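Living With a Kitchen Manipulation Kit: Our Term Project on the Himard Package

When our project group first heard that the department would let us evaluate a commercial robot kit instead of building one from scratch, we were a little embarrassed by how happy we were. We had all spent the year before soldering, and a box with a printed manual sounded like a vacation. The kit we chose was the Himard household package, on loan through Plumell, and we set it to work around a kitchen counter, with drawers, handles and toy food.

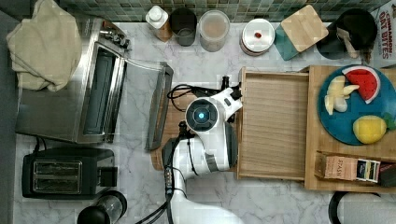 Submitted by the Ulden Project Group
17/01/2020

The package comes with arm software, a wrist camera and a stack of lesson cards, and we want to say early on that the lesson cards were our favorite part. They are friendly, they are spiral bound, and whoever wrote them clearly remembers being a beginner (we suspect they also like to cook). Setup took us 2 afternoons, most of the second one spent on camera calibration, where the manual skips a step that we ended up finding on the support page.

Our main question was whether a student group could get useful handle and drawer practice out of the kit without writing much code of our own. Handles are harder than they look! A bar gives you very little room behind it, and the wrist view 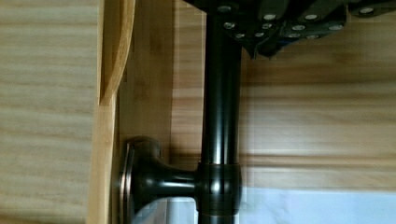

can be confusing to steer by until you get used to how close everything seems. We found that going slowly on the last stretch helped more than any setting in the menus, and after a while we got rather fond of working that way. In all we logged 256 attempts, and the software saved every one of them with its own notes page, so writing this report was much less painful than we had feared. 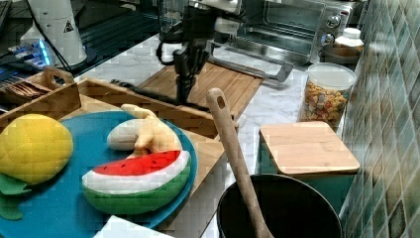 The arm over the cutting board, with the plush fruit on its plate.

We do have some complaints. The Pappas planner, sold as an add-on, wants a fresh license file each time you change computers, and our request sat in a queue for 7 days. The log viewer also gets sluggish with long sessions, and we would love a way to sort attempts by object. Still, support was kind to us throughout, even when the problem was plainly our own typing.
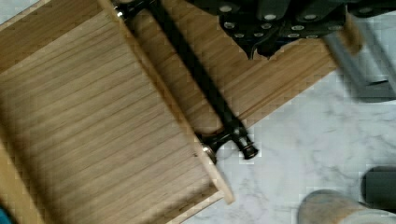

Can a group with no robotics background use this kit?
With some patience, and with one person who is comfortable installing software, we think a new group could be running the first lesson cards within a week. The planner is better left for later.

We have asked to keep the loan through March so that we can try the second set of cards, the ones on putting dishes away.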